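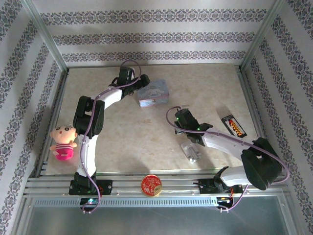 # The Rules on the Wall at Tutergate

Hema Bhat keeps a binder on the shelf by the door. It's thin, and most of the people who work with the small arms at Tutergate have read it all the way through. That was the point of the last rewrite, she says. The old one had grown to the point where people signed the back page and put it down.

Tutergate runs two-arm tabletop stations, the kind where both arms share one rail and one floor panel and spend the day picking up small household things. None of the arms could knock a person over. They can pinch a finger, pull a cable out of its socket, or drive a gripper into the floor hard enough to strip a gear, and the rules are written with those in mind.

The first page is about hands. No one reaches past the rail while the motors are powered. A paused program doesn't count as off. "Paused means it's holding position and waiting," Bhat says. "I want it off at the switch." On this the shop is stricter than many university labs, where leaning in to fix a fallen object is common.

The second page is about the space the two arms share. Each one can reach the middle, so each can hit the other. Tutergate's software checks for that, but the binder also asks for a slow run at the start of every new task, with a person at the stop button from beginning to end. Delali Bonsu, who trains new operators, has them do 4 slow runs before they are allowed full speed. She picked the number herself and doesn't claim any science for it.

Cables get a page of their own. An arm that turns at the shoulder takes its cable along, and a loop that looks fine at rest can snag when the elbow comes up. Operators move every joint to both ends of its travel by hand, power off, and watch the slack. If a cable goes tight, it gets rerouted before anything else happens.

Then there is the matter of what goes on the floor panel. Tins, soft toys, cards and plastic clips are all fine. Glass isn't allowed, nor is anything with a blade, nor anything holding liquid. Batteries have to come out of toys first. Every item is entered in a list with its weight, and the list now runs to 2578 lines.

Prakash Achari, who audits small automation shops for Caltance, thinks that list is the best thing in the building. Formal robot safety standards tell a company to assess its risks, he says, and they leave a lot of room in how. For a large factory cell there are consultants and fences. A bench setup usually gets a laminated sheet and good intentions.

"They can tell me what was on that table in May," he says. "Most places can't tell me what was on it this morning."

Not everyone likes the paperwork. Ea Hafþórsson, who writes the motion code, says logging a new object takes about 2 minutes, and on a day with a lot of new objects that adds up. He'd like a barcode reader. Bhat has asked for one.

The page people argue over most covers stoppages. Any unplanned contact, arm to arm or arm to wall, ends the session until someone other than the operator has looked at the joints. In the early weeks people skipped it for light touches. Bonsu now goes through the motor logs at the end of each shift and asks about every spike.

The binder's last page is blank apart from a heading that says "Changes." Three are penciled in. One, in Hafþórsson's handwriting, asks where to put the barcode reader.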